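Espace jeunesse – Comprendre les robots

Pourquoi les robots ont-ils besoin de règles ?

Dossier destiné aux lecteurs de 8 à 12 ans. Texte établi par Drita Lazarević pour le Centre Tresinstead, service des publications pédagogiques.

Un robot est une machine qui perçoit ce qui l'entoure, qui calcule ce qu'elle doit faire, puis qui agit. Certains robots soudent des voitures, d'autres transportent des cartons ou tondent une pelouse. On commence aussi à en construire pour aider dans les maisons : ranger, trier, ouvrir une boîte, changer une pile.

Comme les vélos, les jouets et les ascenseurs, ces machines doivent respecter des règles. Ce dossier présente les principales et explique à quoi elles servent.

Qu'est-ce qu'une norme ?

Une norme est un texte qui décrit la bonne manière de fabriquer ou d'utiliser quelque chose. Elle est rédigée par des personnes qui connaissent bien le sujet : des ingénieurs, des médecins, des fabricants, des représentants des utilisateurs. Ces personnes se réunissent, discutent et se mettent d'accord sur chaque phrase. Le travail peut durer plusieurs années.

Une norme n'est pas tout à fait la même chose qu'une loi. La loi est votée et tout le monde doit lui obéir. La norme est le plus souvent un accord que les fabricants choisissent de suivre. Il arrive cependant qu'une loi s'appuie sur une norme.

Tu connais déjà des objets normalisés. Les piles en sont un bon exemple : leur taille est fixée à l'avance, et une pile d'un modèle donné convient à tous les appareils prévus pour ce modèle, quel que soit le pays où on l'achète.

Première règle : ne blesser personne

Dans une usine, un grand bras robotisé peut être très rapide et très lourd. On l'installe donc souvent derrière une barrière. Si quelqu'un ouvre la porte de cette barrière, la machine doit s'arrêter. Un gros bouton rouge, appelé arrêt d'urgence, doit aussi se trouver à portée de main.

D'autres robots travaillent tout près des personnes. Leur vitesse et leur force sont alors limitées. Leurs bords sont arrondis, et des capteurs détectent les contacts. À l'atelier de Dendham, où le Centre essaie un petit bras nommé Navel, la fiche de sécurité affichée au mur compte 7 points. Le premier est écrit plus gros que les autres : « En cas de doute, on arrête. »

Deuxième règle : apprendre avec de bons exemples

Beaucoup de robots récents apprennent à partir d'exemples. Des personnes accomplissent des gestes ordinaires pendant qu'une caméra filme leurs mains. Un programme étudie ensuite ces images et cherche comment les doigts se placent, dans quel ordre les objets sont pris et où ils sont posés.

Changer la pile d'un petit appareil paraît facile. Il faut pourtant tenir l'appareil d'une main, prendre une pile de l'autre, la placer dans le bon sens et remettre le couvercle. Tes deux mains ne font pas la même chose en même temps, et tu n'as presque pas besoin d'y penser. Pour une machine, chacune de ces étapes est un problème à résoudre.

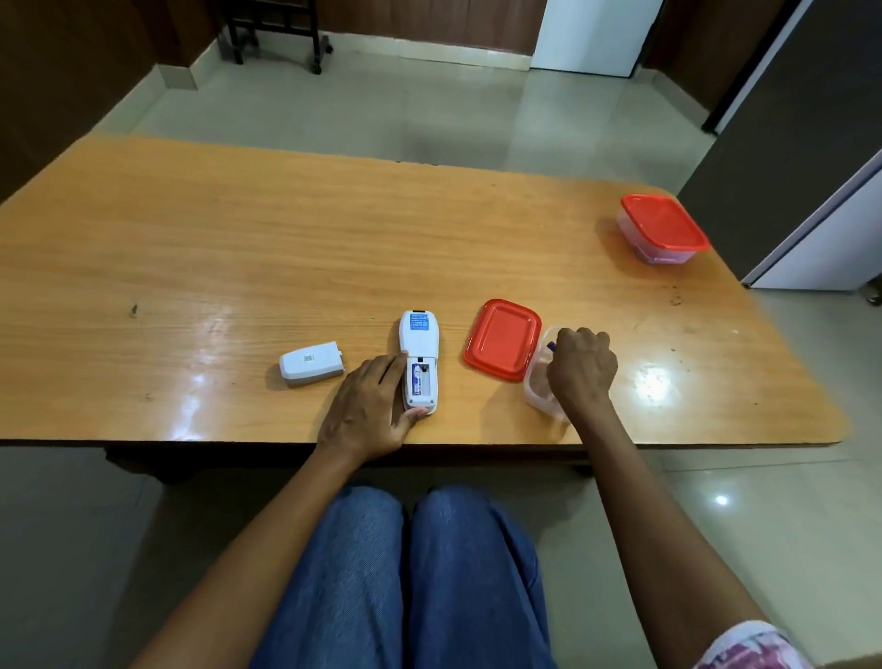
Une main tient l'appareil blanc, dont le compartiment à pile est ouvert ; l'autre prend un petit objet dans la boîte transparente. Le couvercle blanc est posé à gauche.

Pour que ces enregistrements soient utiles, l'équipe de Tresinstead suit des consignes précises. Les gestes sont faits à une allure normale, sans exagérer. Les mains restent visibles autant que possible. Les erreurs ne sont pas cachées : un geste raté puis corrigé apprend aussi quelque chose au programme. Enfin, on varie les tables, les pièces, les lumières et les personnes, car un robot qui n'aurait vu qu'une seule cuisine serait vite perdu dans une autre.

Le recueil de Tresinstead, appelé Bosman, contenait 2 969 enregistrements avant vérification. Après relecture, 2 648 ont été conservés. Les autres étaient trop sombres, incomplets ou mal étiquetés. Chaque enregistrement dure presque 60 secondes.

Troisième règle : respecter la vie privée

Filmer dans une maison n'est pas un acte anodin. Une image peut montrer un visage, une adresse sur une enveloppe ou la photo d'un proche. Avant de commencer, il faut donc demander l'accord de chaque personne concernée. Pour un enfant, les parents doivent également donner le leur.

Cet accord doit être libre : chacun peut dire non, et chacun peut changer d'avis plus tard. Les responsables expliquent à quoi serviront les images, qui pourra les voir et combien de temps elles seront gardées. Les informations personnelles inutiles sont effacées ou floutées.

Quatrième règle : un humain reste responsable

Un robot ne comprend pas ce qu'est une faute et ne peut pas être puni. Lorsqu'une machine cause un accident, on recherche ce qui s'est passé du côté des personnes et des entreprises qui l'ont conçue, installée ou utilisée. C'est pourquoi les fabricants tiennent un dossier sur chaque modèle, avec les essais réalisés et les défauts constatés.

Et les piles ?

Certains robots fonctionnent avec des piles ou des batteries, et de bonnes habitudes s'appliquent à tout le monde. Range les piles dans une boîte fermée, hors de portée des plus petits. Ne mélange pas les neuves et les usagées. Rapporte celles qui ne servent plus dans un point de collecte. Les piles boutons – les toutes petites, rondes et plates – sont très dangereuses si on les avale : il faut alors prévenir immédiatement un adulte, qui appellera les secours.

Petit lexique

Capteur : élément qui permet à une machine de mesurer quelque chose, par exemple une distance ou une pression.
Consentement : accord donné librement par une personne bien informée.
Norme : texte qui décrit une manière commune de fabriquer, d'essayer ou d'utiliser un produit.
Arrêt d'urgence : commande qui permet d'arrêter une machine en cas de danger.

Les enseignants peuvent reproduire ce dossier pour un usage en classe. La prochaine mise à jour est prévue en février.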